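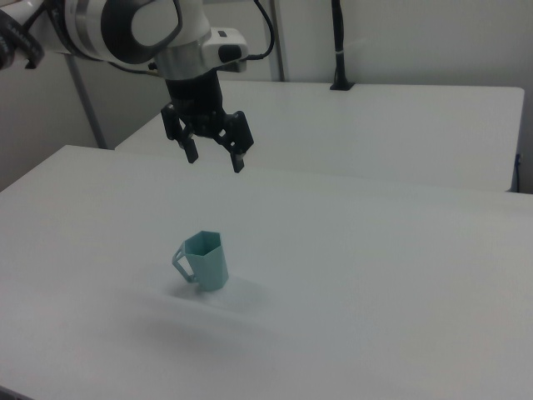 *glossy white, brushed silver, a bit of dark gray. this combo*

**gleone_19**
ok need opinions fast, paint order goes in by 5pm. Redoing the kitchen cabinets, existing doors, just new paint and handles. I want gloss white with brushed silver pulls and a dark gray for the island. Husband wants satin. Painter says "up to you guys" every single time I ask him anything.

House is from the 60s, north facing kitchen, one window over the sink. Floor is gray tile, staying. Two kids, one dog.

Gloss or satin??

**dovetail_dan**
Satin. Not even close. Gloss on old doors shows every ding and every brush mark. You'll be looking at the spot where somebody patched a hinge hole for the next ten years.

**Ikechukwu B**
Disagree with dan. We did gloss in a dark north kitchen and it's the only reason I can see what I'm chopping. Wipes clean in two seconds too. BUT it was sprayed. Who's doing yours and how

**gleone_19**
Painter is brushing the frames and rolling the doors. Spraying was 886 more. We said no.

**Ikechukwu B**
ah. ok then I'd think twice. Rolled gloss gets that orange peel look. Can you live with it? Some people can

**dovetail_dan**
So we agree.

**Ikechukwu B**
We do not lol. I'm saying pay for the spraying

**mossy_porch**
Nobody's asked about primer. Are the doors bare wood, old oil paint, what? If it's old oil and he goes straight over with water based it'll peel by June no matter what sheen you pick. Ask me how I know. Whole drawer front came off in a strip like a banana.

**gleone_19**
Uhh. Old paint, kind of yellow. How do I tell

**mossy_porch**
Rubbing alcohol on a cotton ball, rub the inside of a door. Color comes off on the cotton = latex. Nothing = probably oil, so scuff it and use a bonding primer. Also if the house is 60s get a lead test kit before ANYONE sands. Do that one today

**gleone_19**
hadn't thought of lead. going to the store at lunch

**tinroof**
Jumping in on the handles -- brushed silver is fine but get the real brushed ones, not the sprayed finish. I got a 29 dollar pack from Zundura and the coating wore off by the stove in a year. Replaced with Orozco pulls, heavier, no complaints. Measure your hole spacing first!! I didnt and had to fill and redrill 19 doors

**dovetail_dan**
Anybody else think white and silver and gray is a bit cold for a north room? With gray tile on top of it. I'd do a cream.

**tinroof**
cream with gray tile looks dirty. sorry

**mossy_porch**
Depends on the bulbs more than the paint. Warm bulbs under the uppers and the white's fine.

**dovetail_dan**
I've painted a lot of kitchens. People who pick bright white call me back for something softer. Just saying.

**Ikechukwu B**
And people who pick cream call somebody else haha

**gleone_19**
Update. Alcohol test, nothing came off. So oil I guess. Lead swab on three doors, no color change, doing the frames after dinner. Called the painter, he said he was "going to prime anyway" which, ok, would of been nice to hear that before

Also he'll spray just the doors for less if I take them off and haul them to his shop myself. Thinking gloss on the doors and satin on the frames??

**mossy_porch**
Don't mix. The sheen difference will bug you every time the light's on

**tinroof**
mine are mixed, never noticed

**Ikechukwu B**
Semi gloss on everything. Final answer. And number the doors with tape inside the hinge cup before you take them down

**gleone_19**
semi gloss it is, husband's ok with it. Ordered at 4:50. Still not doing cream, dan

**dovetail_dan**
Your kitchen. Get a quart extra for touch ups, same batch.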